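Gisudness: people wanted for folding and putting away of household laundry

Part-time, daytime, in a furnished flat in Huamán Street

Gisudness is a small laundry and home-help service. We collect clothes and household linen, wash them, and bring them back folded. Besides this we are now preparing a folding guide under the name Prikaveck, which will be used to train all our new helpers. For this guide we need people who fold at home and who are willing to fold at our table for some weeks.

We look for 12 persons. You do not need to have worked in a laundry. It is even useful for us if your way of folding is the one you learned from your mother or from a flatmate, as we want to compare several ways before we write down one of them.

What the work is

You take a piece from the basket, lay it on the table, make it flat and fold it. Then you open it and fold it again in the way which is written on the card. After this you tell us which of the two was easier for you and which one stays better in the pile. Most pieces are small and soft: short tops, towels, pillow covers, children's things. There is no ironing and there are no heavy curtains.

We do the folding in a living room and not in a workshop, as our helpers mostly work in the customer's own rooms. The table is a normal one with a grey star pattern, and some kitchen things can share the place with the clothes. In many homes it is like this, and we would like the guide to be of use there too.
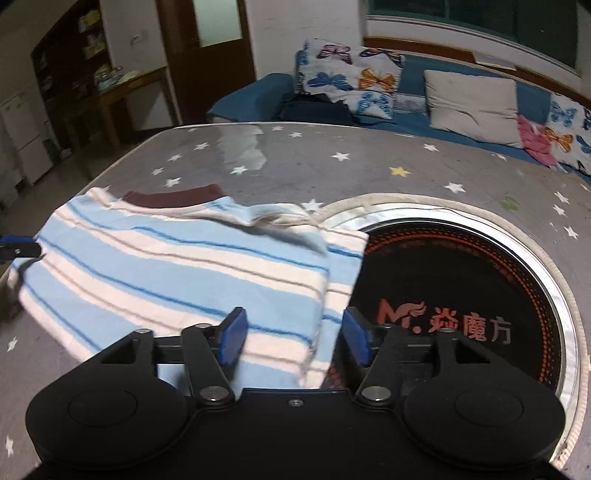
Striped piece with a dark ribbed collar, on the table, partly over the cooktop.

Stripes are good for practice. If the two layers do not lie correctly one on the other, you see it at once from the lines. With a plain towel you can make the same mistake and not notice it until the pile begins to lean. For the collar we ask you to try both ways, with the collar inside the fold and with the collar outside, and to say which you prefer. Our helpers do not agree on this question and we would be glad to hear other opinions.

Times and payment

One session is three hours, beginning at 11 in the morning, with a break of 30 minutes in the middle. The break is paid. Tea, coffee and something small to eat are provided. You can come once or twice a week, and we ask you to stay with us for at least four weeks. The first group starts in March, always on a Tuesday. The days for the second group will be agreed together with the people in it.

Payment is by the hour and is made at the end of every week. The rate is the same for everybody, also for those who fold slowly. We will send it to you in writing before you decide. Travel inside the town is paid back if you keep the ticket.

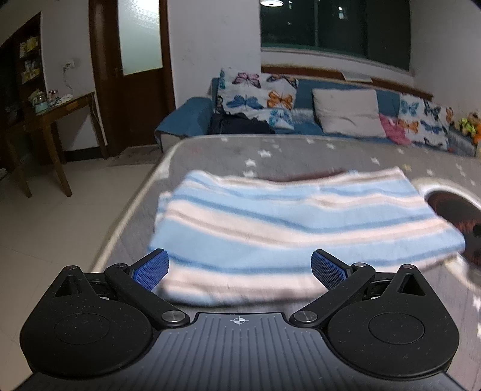
A few words about the room, for those who want to know it before they come. There is a blue sofa where you can rest between two baskets. The table is used standing by most people, but you may ask for a chair. The flat is on the second floor and there is no lift, for which we are sorry. Please bring indoor shoes or thick socks.

Who can apply

You should be 18 or older and able to stand for part of the session. You should be able to read short instructions in English. They are written in simple words, and you may always ask. Left-handed people are very welcome, as our present cards were all written by right-handed ones and it can be seen. If your skin does not tolerate perfume, tell us, and we will prepare a basket washed without it.

Please take off large rings and bracelets before you begin, for they pull threads out of the knitted pieces. You must not bring your own laundry, though several people have asked this.

How to apply

Write a short letter to Haris Ionescu, Gisudness, at the Tekden House reception desk, or leave it there by hand in the mornings. We need your name, a telephone number, the days on which you are free, and two or three sentences about how you fold a towel at home. It is not necessary to send a CV.

Haris will telephone you to arrange a short visit to the flat, where you can see the table and fold one or two pieces. You can decide after the visit. If the first group is already full, we will keep your letter for the second one, unless you tell us that you do not wish it.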